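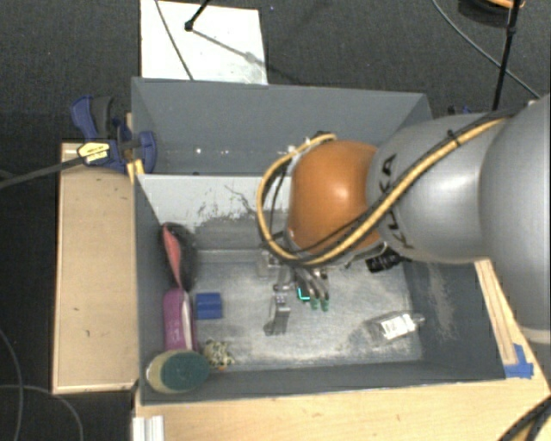

From: Niamh Mac Giolla
To: skyrme-stores list
Subject: Re: [skyrme-stores] Floor of the big grey bin – clean it, line it or leave it?

Hi Urho, hi everyone,

On Monday Urho Suominen wrote:

> Morning all,
>
> Had my head in the big grey bin again and the floor is looking very
> tired. It's mostly whitish streaks and scuffs, worst in the middle and
> along the front, with dusty smears over the top of them. The light
> panel at the back has gone dark and scratched along its lower part as
> well, and there's a pale rubbed patch down the right-hand wall.
>
> I don't mind how it looks, but I do mind the dust getting on whatever
> goes in there. Three questions really:
>
> 1. Is there any point scrubbing it, or is that just the surface now?
> 2. Has anybody lined one of these and been glad they did?
> 3. If we give up, is a new one the same size easy to get? I've seen
> the Goltano ones but only in the catalogue.
>
> Happy to do the work if somebody tells me what to buy.
>
> Urho

I've had two of these on my side of the building for years, so I'm going to go on a bit, sorry. Make a tea.

> 1. Is there any point scrubbing it, or is that just the surface now?

Bit of both, and you can find out in a couple of minutes. Take a damp white cloth (it has to be white or you won't see a thing) and wipe one patch in the middle and one up near the back wall where it's less worn. Whatever comes away on the cloth is dust and muck. Whatever is still on the floor once it has dried is wear, and you can scrub that until Christmas and all you'll get is a sore shoulder. I know because I did exactly that with my first one.

Do let it dry before you decide, though. Pale scuffs more or less vanish when they're wet, so you stand back feeling terribly pleased with yourself, go off for lunch, and when you come back every last one of them has returned.

For the dust I go in with the vacuum first, soft brush on the end, and do the corners before the middle. Then warm water with a small squirt of washing-up liquid, a well wrung-out cloth, and a second cloth with plain water after. That second wipe is the one people skip. If you leave soap behind the floor goes ever so slightly tacky and the next lot of dust sticks to it, and you're worse off than when you started.

Dark scuffs are another matter, and I'd be more hopeful about that back panel than about the floor. Dark marks on a light surface are quite often something that has rubbed off onto it, and that can shift. I use Flernier paste on a sponge, the stuff in the squat tub, a tiny bit at a time and in small circles. Try it low down in a corner first. It took nearly everything off mine apart from the proper scratches, and it left the cleaned bit a touch duller than the rest, so either do the whole panel or be prepared to look at a patch. Nuria Habte used a melamine sponge on hers with nothing but water and says it came up just as well, and it's certainly cheaper.

Please, nobody use scouring powder. I did on a side wall and turned a faint mark into a great big pale one. I suspect your patch on the right-hand side is ordinary rubbing, and I'd leave it well alone apart from a wipe.

> 2. Has anybody lined one of these and been glad they did?

Yes! Lined one, left the other bare, and the lined one is the one I'd keep if the building caught fire.

I've tried a few things by now. Carpet offcut: lovely and quiet, dreadful for dust, and anything small and metal disappears into the pile for good. Cardboard: fine for a fortnight, and if you only care about keeping things clean for one job I'd still do it, but it goes furry at the edges and then you're vacuuming up cardboard as well. Thin foam sheet looked very smart for a month and after that had a bite out of it wherever anything with a corner had landed.

What I've stuck with is the Nosico ribbed mat, the thin one, cut to fit. It comes off the roll at 50 cm wide, so you'll have a join. Run the join across the bin from left to right and keep it towards the back, where it gets the least bother. Mine ran front to back to begin with and it was forever lifting right in the middle where all the wear is. Put the ribs facing down, too. The smooth side up is far easier to wipe, and things sit flat on it.

Cutting it: don't measure the top of the bin and go by that. Measure on the floor itself, in more than one place, and make a paper template if you can bear to. I used old lining paper and taped it together in the bin, which took no time and saved me a very annoying second trip. Leave a little gap all round – a couple of millimetres is plenty – or it'll ride up the walls and make a hump.

And no glue. Kanako Hamada glued hers and it was beautiful right up to the day she wanted it out. A few tabs of double-sided tape at the corners will hold it, and you can lift the whole thing out to shake it.

Colour, if you get the choice: go for something mid and plain. I bought black because it was in stock and every speck shows, which is good for knowing when to clean and bad for my temper. The grey is what I'd get next time, though I suppose small grey bits on a grey mat would be a nuisance of their own. Fuad Tekleab has a green one and swears he can find anything on it.

> 3. If we give up, is a new one the same size easy to get? I've seen
> the Goltano ones but only in the catalogue.

Easy enough, but check before you order. My newer one is a Goltano and it's perfectly decent, only the measurements they print are the outside ones, and inside it came up 32 mm shorter than the bin it was replacing. That doesn't sound like much until you've got a tray that used to drop in nicely and now sits at a slant. Ask them for the inside floor size and get it in writing. They did answer my email, it just took them a while.

Also a new one will scuff. Mine had its first white streaks within the week and by October it looked much like its neighbour. I wouldn't spend the money on account of scuffs at all. Cracks, or a floor that's bowed so that everything gathers in one place, then yes, I'd replace it. To check for bowing, lay a long straight edge across the floor both ways and see if you can get a coin under it.

So if it were mine: vacuum, wash, go at the back panel with a bit of Flernier or a melamine sponge, then get a mat in. One evening, most of it waiting for things to dry.

I've got the end of a Nosico roll under my bench (the black, I'm afraid) and you're very welcome to it, though I haven't measured it against a floor that size. I can bring it over with the good scissors if you tell me which afternoon suits. The lining paper as well if there's any left, somebody has been at it.

One thing I'd like to ask back: has anyone found a way of stopping the dust collecting right along the line where the floor meets the back wall? I go along it with an old toothbrush and it's there again in days. Kanako suggested a strip of draught excluder and I haven't tried it yet, partly because I can't see how you'd clean underneath.

Niamh

--
skyrme-stores mailing list
Replies go to the whole list. To leave, send a blank message with "unsubscribe" as the subject.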